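Laundry week, part one

I finally got to spend a whole afternoon on the clothes task, and I am so happy with how it went! The plan for November is 300 demonstrations of picking up and handing off clothing, and before this session we had 27. Tiny number, I know, but every one of those got watched start to finish and labeled by hand, so I'm fond of them.

We run the humanoid through the Arorura teleop setup and log everything with Zastier, which stores the head view next to the joint angles and hand commands.

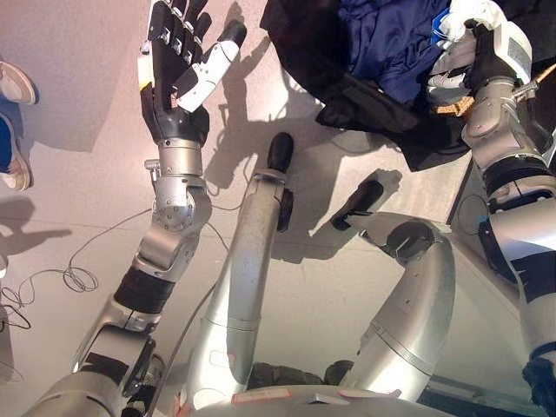
Clothes are my favorite thing to collect on, because a garment never lands the same way twice. A mug is a mug. A shirt is a new problem every time you drop it, and the policy needs to see a lot of those problems. Dark stuff is the part I worry about most. With the navy piece crumpled over the black one in the right hand, I have trouble telling where one ends and the other starts, and I'm a person with years of practice at getting dressed. So I tag those grabs "dark on dark" and keep them in their own folder - Curkico's old training script threw them out as low contrast, and I'd much prefer to have them.

Shadows get a tag too. The light was strong and I left it that way, since the Atallah lab has big windows and the model will have to cope there sooner or later.

I also stopped trimming the parts where one hand just waits. An idle hand held open is still a choice the operator made, and I want it in the data.

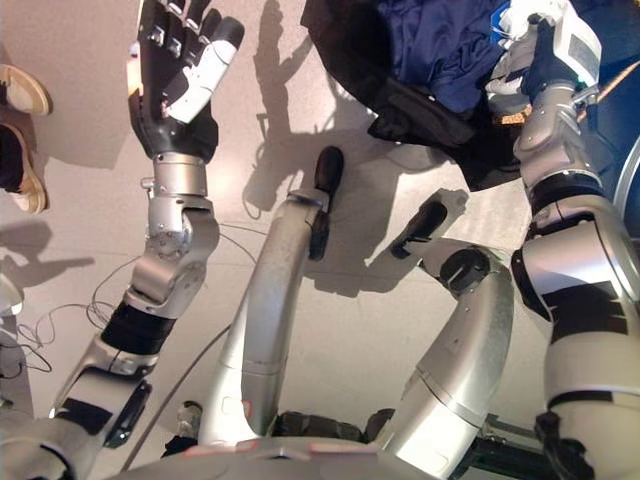 What I'm changing next time

Shorter takes, for sure. I'll also split the grab and the handoff into 2 labels, and mix in some lighter clothes so the dark ones don't take over the whole set.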